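An afternoon with the patient machines of Pindholm

The bus to Pindholm leaves you beside a closed garden centre, and from there it is a walk of 18 minutes along a road with no pavement. I was not the only one walking. In front of me went a father with two girls in yellow raincoats, and behind me a man who ate a pie and asked everyone if this was the way to the robots. It was. The open day at Flulten happens once a year, always on a Friday so that the school classes can come, and this time it fell on Friday, October 23, 2020.

Because of the rules of that autumn we were let in by groups of 17, with masks, and with a time printed on a paper ticket. I had the half past two. At the door a young woman sprayed our hands and gave us a sticker in the shape of a cog. The girls in the raincoats put theirs on their foreheads.

Flulten makes nothing you can buy in a shop. The company teaches robot arms to do small jobs with the hands, or what they have for hands, and then it sells this knowledge to other companies who have shelves, boxes and not enough people. The building was before a dairy. The floor still slopes a little to the drains, and each robot table has one leg longer than the others. I was told this with some pride.

"Ask me why it is slow"

Our guide was Finlay Dow, a tall engineer who has been with the company from its second year. He began with the question he is most tired of. "Ask me why it is slow," he told the group, and the man with the pie asked him, very obediently, why it was slow.

The answer took us through the first hall. An arm which paints car doors, Finlay explained, makes the same movement all day, and the door is always in the same place. The arms in Pindholm must look first. The object can be turned, or lie half under another one, or be a thing that the arm has never met. So it looks, it goes closer, it looks again. In this hall there was one arm sorting wooden spoons from metal ones, and another folding a tea towel. The towel took so long that we left before the last fold, and one of the raincoat girls walked backwards to the door to keep it in her eye.

I must confess that I also found it hard to leave. There is a kind of suspense in it, like when a small child carries a full glass across the room. You know it would be faster to help.

People who hold the handles

What surprised me more was how much of the work is done by people. In the second hall there are 20 work places, and at many of them sat somebody with a handle in each hand, moving the arms from a distance. Everything they do is recorded, and from the recordings the programme learns. Some of these people are students. One had been a dental nurse for most of her life and was, I was told, the best of them all with thin objects.

The one who talked to us was Pichit Kongkaew. He came to Flulten in September of last year from a workshop where he repaired watches, and he speaks of the robot a little like one speaks of an apprentice with good will and thick gloves. The hard part, he said, is that you do not feel. When you take a cup from a table your fingers know at once if it slides. Here you have only the picture, and you must learn to see what you would normally feel.

He let some of us try. I had the handles for perhaps three minutes and my task was to pick up a sponge. I picked up the sponge, and also the cloth under the sponge. The father of the girls did much better, and was very modest about it in a loud voice.

The phone table

The work that I had come for is at the end of the second hall, and has a project name, Lolto. It is about ordinary things from the desk and the pocket: phones, keys, glasses, the small objects that people put down and look for later. The task on this day was a phone and its stand. It sounds like nothing. I do it every evening with my eyes almost closed.

For the arm it is not nothing. A phone is flat and smooth, and it gives the fingers very little to hold. If they press on the wrong place it turns like a door. Pichit prefers to take it by its short sides, with the soft padding of the fingers closed against them, and then to lift before any turning begins. The padding wears at the edges and has to be changed, and he does this himself with scissors and glue. He has tried several foams. The present one he calls acceptable.

Next to the table hangs a screen where the visitors can follow what the arm itself sees from its wrist. It is a strange view, very near, like looking down at your own hands when you tie a shoe. On the wall behind was a paper with the number 993 written by felt pen. This was how many times the phone had been lifted for Lolto until the lunch break, and by the time our group came the paper was no longer correct. The children shouted for the thousand. Finlay said that it would not be today, and that there would be cake when it came.

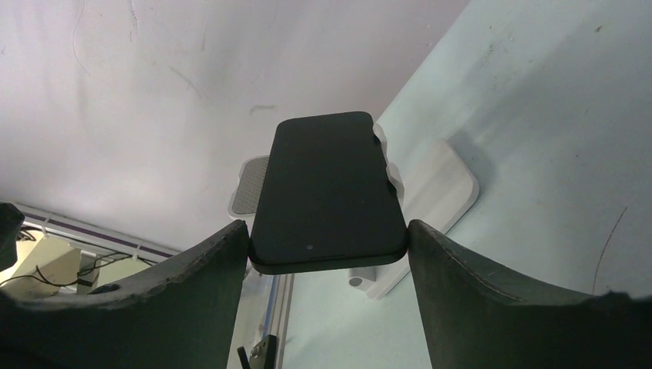 What they will do with it

I asked Finlay who needs a robot that can put a phone on a stand. He thought for a while. The first customer, he said, is Mackay, a firm which takes back used phones, tests them and sells them again. There people place each phone by hand for the test, hour after hour, and they get pain in the wrists. He hopes for a first arm there next year. He said "hopes" two times, and I noted it.

The man with the pie, who had finished it long ago, wanted to know if the people at Mackay would then lose their work. It was the only moment when the hall was quiet. Finlay did not give the brochure answer. He said that he did not know, that he had been there and spoken with them, and that some were glad and some were not. Pichit had by then already turned back to his handles.

Before going out we passed a table with coffee in paper cups and a book for the visitors. A boy from a morning group had written that the spoon robot should be given a name. Under it, in a different pen, somebody had written "Brenda". When I came to the road it was raining, and the girls in the yellow coats were walking ahead of me, each with her two fingers made stiff like a claw, trying to carry one ticket between them without dropping it.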